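In Praise of the Half-Empty Shelf

September 29, 2021

My grandmother kept four towels. Four! She had a linen closet big enough to stand up in, and on the middle shelf there were four towels, and the rest of the space belonged to a sewing machine, a box of letters and the cat. I used to think this was a little sad. Now I think she was the smartest householder I've ever met, and I'd like to spend a page or two making her case, because I have become a complete believer.

The belief is simple. Most of us would enjoy our homes a great deal more if we owned fewer everyday things and used every one of them hard. I don't mean the white-room kind of living where you get rid of your books and eat from a single bowl. I love stuff. I own 33 coffee mugs and I'm not giving up a single one of them (well, maybe the one from the dentist). I mean the dull stuff, the sheets and towels and food boxes and bins, the things we buy in sets because they come in sets.

I started last March with the hall closet. I took everything out and laid it on the bedroom floor, and I could not get to the bed. Out came tablecloths for a table we sold years ago. Out came a fitted sheet for a crib, and our daughter is 11. By the time I had it all sorted I was giddy, the way you get when you clean out a wallet and it finally closes.

Bins were the part I had to rethink. I used to buy them first, a whole stack, and then go around the house looking for things to put in them. Have you ever done this? You end up with a very tidy collection of junk. My rule now is that a bin has to wait for its job. One plain bin that you can see through a little, standing with nothing else crowding it, does more for me than a wall of matching ones with labels.
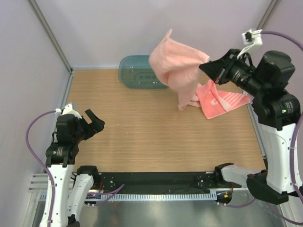 The pleasure of knowing what you have

My friend Duangjai Saengthong ran a small guesthouse called Rerno for years, and she taught me more about this than any book did. Every room had two sets of linen, one on the bed and one in the wash, and there was one spare set for the whole house. I asked her once if that made her nervous. She laughed and said the nervous years were the early ones, when she had piles of everything and could never find a pillowcase without a stain on it. With a small supply she knew each piece. She knew which sheet had the mended corner and which towel had gone soft in the middle, and she'd use that one for herself.

I find that wonderful. There's a kind of affection that only grows up around things you handle all the time. I know people talk this way about tools and cast-iron pans, and nobody laughs at them. Why not about a towel? You reach for it half asleep every single morning. It has seen you at your worst. A good one gets better for the first year or so, and then it gets thin, and then it becomes the dog's towel, and then it becomes rags for the bike chain. That's a full life.

And you fold it differently when you have only a few. I used to fold towels like someone trying to beat a clock, and cram them in wherever they would go. Now I fold them slowly, in front of the radio, and I don't care one bit if the edges match.

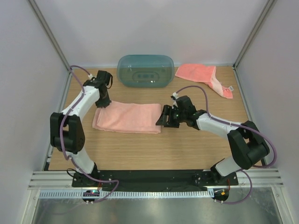 Vinzenz Tanner, my neighbor across the landing, thinks I'm making a religion out of laundry, and he has a fair point to go with the teasing. He has three teenagers and a bathroom the size of a phone booth. When the stomach flu came through his place, he says, he'd have paid a thousand dollars for one more clean towel. I believe him! A big household needs a bigger pile, and so does anyone who has to carry their wash down the street and wait for a machine. The number is different for everybody. What I'm asking is that you pick the number yourself, on purpose, and stop letting the closet pick it for you.

He also says buying less only works if you can afford to buy well. I've gone back and forth on that. The best kitchen cloths I own came in a mixed bundle from a church sale, and they've outlasted a set I paid real money for. Good and expensive overlap less than I expected. Still, when you do need something new, waiting and saving for a decent one is a luxury of its own kind, and I don't want to pretend it isn't.

But try one shelf. Pick the one you dread opening. Take it all out, put back what you used this month, and box up the rest for a while with the date on the lid – no heroics, no trips to the dump. When I did this I went looking in the box exactly once, for a picnic blanket, and I was so happy to see that blanket you'd have thought it had come home from the navy.

My middle shelf has seven towels on it at the moment. I'm working up the nerve for six, and the cat has already started sleeping in the gap.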